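In defence of the cardboard divider

I've got a soft spot for packing, which I know is an odd thing to admit. Give me a bin, a pile of awkward parts and a flat sheet of corrugated card and I'm happy until teatime. So when people tell me dividers are a waste of time, I do get a bit cross!

The usual argument is speed. Chuck it all in, lid on, next one. Fine for socks. But moulded plastic with a nice satin finish will rub against its neighbour all the way down the motorway, and then somebody at the other end opens it up and sighs. I've been that somebody. At Sekeck we once had 60 black covers back in one go (June, hot, everyone in a mood) and every one of them was scuffed along the ridge, right where you'd notice.

Stand the parts up, give each its own slot, and you can get hold of one without dragging the next along with it. 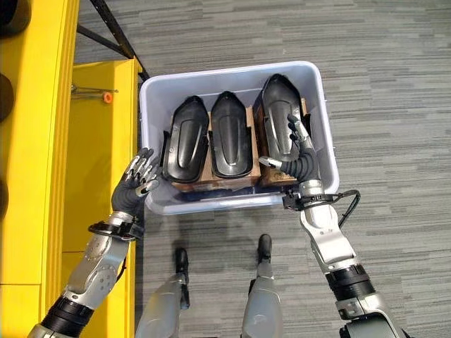
But what about the cost?

Card is cheap. We were cutting ours out of old boxes at Pinheiro long before anyone thought to buy it in, and a decent set lasted us 11 trips before it went soft at the corners. Foam looks smarter, I'll give you that, but it sheds bits and it's a pain to get rid of.

My one grumble is with dividers cut too tall, so you're fishing about with your fingertips. Keep them low, please, and leave room for a hand.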